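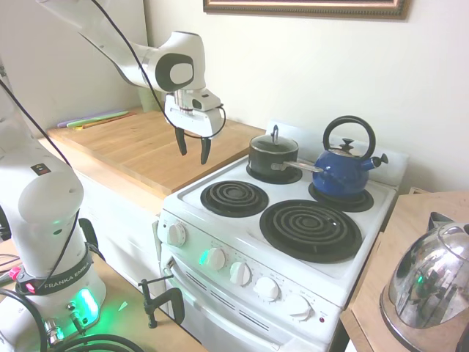 FAQ - Dronmont Robotics Club, kitchen project

Last updated February. Ask at the desk if yours isn't covered, or email Maricica.

Who is it for?
Anyone 16 and over. Students, parents, people who walked past the window. You don't need to be at the college.

When do you meet?
Saturday, 10am to 1pm. Doors from 9.45. Not during the holidays unless it says so on the noticeboard.

Do I need to know how to program?
No. Helps a bit. First few weeks you'll be moving the arm by hand and watching what the numbers do. After that it's short Python scripts, mostly changing other people's.

What is the kitchen project exactly?
Getting an arm to do ordinary kitchen jobs. Lift a lid, put it back. Move a kettle from one ring to another. Turn a knob to a set mark. Sounds easy, takes all term.

Which robots do you use?
Franka arms with the two-finger gripper. Older members may remember the little Vanow kits, those are in the cupboard and you can borrow one for home practice.

Is the cooker switched on when we're working?
Not for arm sessions. No boiling water, no hot rings, ever. Pans and kettles are empty unless Maricica has said otherwise for that day, and then it's cold water only.

What's the hardest task?
Glass lids. The knob on top is small and the fingers slip if you come in at an angle. Knobs on the cooker are second. Kettles are ok once you go for the handle, not the body.

Why do my runs keep getting thrown out?
Usual reasons:
Arm started from the wrong position
Somebody leaned into the work area
Lid dropped (still save it, put "drop" in the notes)
File not named properly
We had 2,877 runs logged at the last tidy up and 162 of those had no name at all. Please name your files.

How do I name a file?
Your initials, task, run number. Like mi_lid_014. No spaces. Not "test". Not "final".

How many runs should I do in a morning?
Up to 30 if it's going well. Stop when you get bored, bored runs are sloppy runs.

What are the safety rules?
One person on the stop button, always, and they do nothing else. No phones in that hand. Hair tied back, lanyards off, sleeves up. Nobody reaches over the worktop while an arm is live. Check the clamps are tight before you start and again after the break. Full sheet is on the wall, you sign it once.

What do the lights on the base mean?
Read the card by the stop button before your first go. If the light changes and you don't know why, hands off and shout.

Can I move the cables?
No. Ask. If one is dragging or pulling tight, press stop and then ask.

Is there a competion?
Yes, the So Challenge. Teams of 5. Three kitchen tasks, one of them not told to you until the morning. We sent one team last year, came somewhere in the middle, had a nice time. Want to send two. Names on the list by half term.

What does it cost?
First session free, then £4 a week, pay on the door. Under 18s half price. Short of money, have a quiet word, it won't be a problem.

Who pays for the rest?
Fees and a grant from Ziteven. The last lot was £930, which went on spare finger pads, a new worktop lamp and the travel to So.

Can I bring my own code?
Yes but it runs in the simulator first. Then at slow speed. Then we'll see.

Can I bring food?
Not in the lab. I know it looks like a kitchen. Tea is down the corridor, biscuits if somebody remembered.

Can I get a certificate or a refrence?
Attendance certificate, yes, ask at end of term. References from Maricica Iordache if you've done at least two terms and she knows your face.

I missed the start of term, can I still join?
Yes, any week. Come a bit early so someone can take you through the safety sheet, otherwise you'll be watching till the break.

Parking?
Back of the building, free at weekends. Barrier sticks, press twice.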